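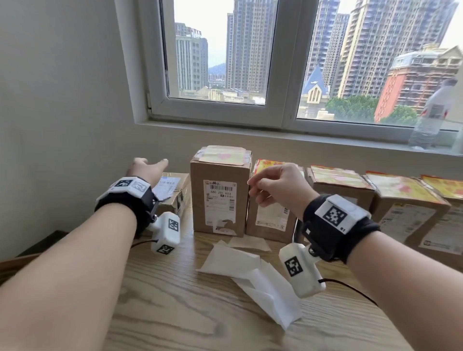
Parcel bench setup: right wrist tracking keeps dropping

tuan_tu
Posted February 24, 2023

We record parcel handling by hand at Tukbridge and use the tracks to teach the Kurkis sorting arm. Strap on each wrist, marker module on top, marker block hanging underneath, one cable per block. The left side is fine. The right loses its pose whenever I reach for the back row. Out of 2,000 takes we kept 1,579, and most of the rejects are the right wrist. I've swapped the cable and printed fresh markers. Anything else before I strip the rig down?

weerakoon_fan
It'll be the window. Markers with daylight behind them go grey and the edges get lost. Move the bench or fit a blind.

AfrozaG
Not convinced. Both wrists get the same window, so why would only one drop? I look after a similar bench and my first check is always strap tension. If the strap slips round, the top marker tilts away and you're relying on the lower block, and a taller box can hide that one. 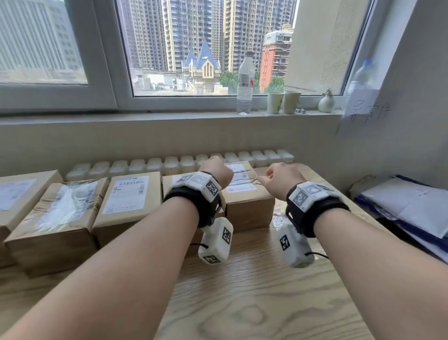 Do the strap up with your fist closed, then open your hand and see if the module shifts. If it does, take it up one notch. After that, redo the offset between the top module and the lower block. People skip that second part and then blame the camera. I redo mine every 6 takes, which sounds like a lot but it's quick.

weerakoon_fan
Every 6 is overkill. Once a session did us fine on the Somport bench. And I'd still fit a blind.

tuan_tu
Tried the strap first. It was loose – the module turned when I pinched anything small, like the warning cards that come with the fragile stuff. Tightened it, redid the offset, and moved the cable so it runs out to the side of the arm. 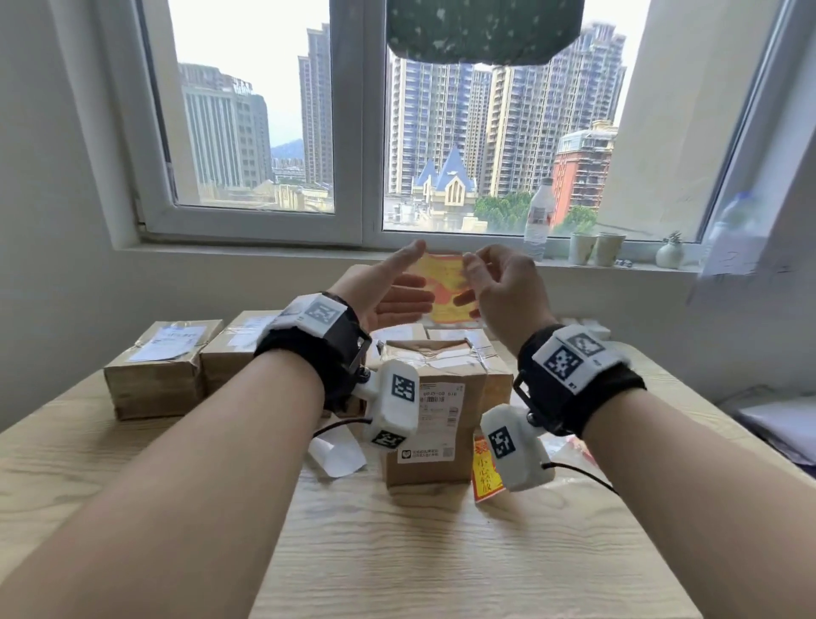

Right hand with a red and yellow card, parcels on the bench

Will run a longer batch before I call it fixed.

AfrozaG
Good. Check the buckle as well, mine wore smooth and crept back over a morning.

tuan_tu
Will do. The blind is on the list too, but the strap comes first.

weerakoon_fan
Fair enough. Post the reject count when you have it.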